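Nellow Two-Arm Bench Kit — Set-up Guide
Section 4: Household chore trial, shoe into box
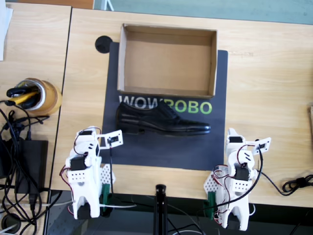
Fig. 4.1 Mat, box and shoe, with an arm clamped on each side

4.1 Purpose
The shoe trial is the second of the Gekora chore set. It shows how far the arms can manage a plain tidying job without help. Do not read a good score as proof that the kit is ready for use in the home.

4.2 Laying out
1. Clamp both arms to the front edge of the table, one on each side of the mat.
2. Place the open box at the far end of the mat. Remove the lid and any tissue.
3. Lay one shoe on its side or sole between the box and the arms, lengthways across the mat.
4. Check that each gripper can reach both ends of the shoe.

Note: The box may cover part of the printed lettering. The software does not use the lettering as a marker.

CAUTION: Keep cables clear of the joints before switching on.

4.3 Running the trial
5. Start the Ekpo task file and stand back.
6. Allow 70 seconds for each attempt. Stop the arms if the box starts to slide.
7. Put the shoe back by hand and repeat until 28 attempts are logged.

4.4 Typical results
At the Stenderitz bench, 14 of 28 attempts ended with the shoe fully in the box. Glossy leather slips in the jaws — most failures came at the lift. Folding paper over the shoe and closing the lid are not supported in this release.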